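Playroom and Hall Bathroom Walk-Through, with my comments

Done Sat 26 September, before the little ones come back for the fall. I used the same list as in August so you can lay the two side by side. OK means OK. FIX means I want it taken care of before Monday morning. WATCH means I'll look again next time and probably grumble. Anything I took care of on the spot says so.

DOORS AND GATES
Hall gate latches by itself: OK. It swings shut and clicks now, which it did not do in August. Teófilo Ayala moved the striker plate up a hair and that was all it needed.
Closet door stays closed: FIX. It pops open if you walk past with any enthusiasm. I'd like a slide bolt up high, where I can reach it and a four-year-old can't (I'm short, so please don't get carried away).
Finger guards on hinge side: OK on the playroom door, missing on the bathroom. FIX.

FLOOR
Trip hazards: WATCH. The corner of the rug is curling again. I turned it around so the curl is under the bench, but a strip of rug tape would be better.
Under the shelves: I got down there with a flashlight and pulled out one button, a hair clip and half a crayon. The button went straight in my pocket. Please sweep under there every night, even when it looks clean from up top!

SHELVES
Norelov bookcase anchored to wall: OK. I gave it a good pull at the top and it didn't budge.
Brinmont cube unit anchored to wall: FIX. One strap is tight and the other one has slack in it. Heavy bins go on the bottom row until that's done, and yes, that includes the wooden blocks, which have somehow migrated to the top again.

TOYS
Broken or cracked pieces: I pulled a dump truck with a snapped axle and a tambourine that had lost a jingle. Both are in the trash.
Small parts: everything in the toddler bins gets the tube test, and anything that fits in the tube goes up to the big kids' shelf. Two puzzle pegs had to move.
Balls: OK. What I want you to check on these is the seams, so turn the ball all the way around and run a thumbnail along every line. If an edge lifts, out it goes.
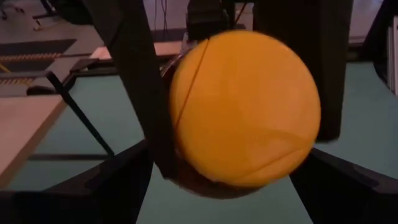
Same rule for anything stuffed, while we're talking about seams. I tug the ears, tug the tail, and poke at the stitching under the arms. The rabbit had a loose eye in August and I sewed it back on, but I'm still calling it WATCH, as my sewing is nothing to brag about.
Batteries: OK. Every battery door has its screw in and the screw is tight. The Nurmi keyboard takes forever to open, and for once I'm happy about that.

ELECTRICAL
Outlet covers: OK in the playroom. One missing in the bathroom by the sink, and I put a new one in while I was there.
Cords: WATCH. The blind cord is wound up on its cleat, but it had slipped down a couple of turns. I'd love to see those blinds replaced with the cordless kind. I said so last year too.
Grelix night light: OK, not warm to the touch after an hour.

CAPS, LIDS AND LATCHES
I slow down for this part. Every push-and-turn cap gets the same three tries: turn it without pushing (it should just spin or click), push and turn (it should open), then close it and try the first one again. If a cap opens without the push, the whole container goes, however much is left in it. Wipe the threads before you put the cap back, too. Sticky threads are how you end up with a cap that feels closed and isn't.

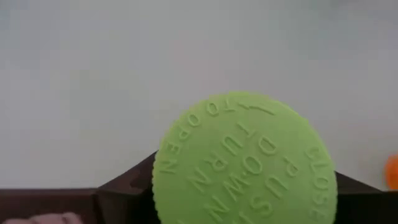 And please remember that child-resistant is not childproof. A stubborn kid with a quiet ten minutes can do a lot, so caps are the backup and the high cabinet with the latch is the real plan. Nothing with a warning label lives below my shoulder.
Cabinet latch: OK, though it needs a firm push to catch. Listen for the click.
Expired stuff: tossed one tube of ointment. Write the date on new things when you open them, with the marker that's on the string.

STILL OPEN
Slide bolt for the closet.
Finger guard, bathroom door.
Second strap on the Brinmont.
Rug tape.
Blinds, again.

Teófilo has the drill and says he can do the bolt and the strap on Sunday. If you fix something off this list, put your initials next to it on the paper copy inside the closet door so I don't go hunting for it.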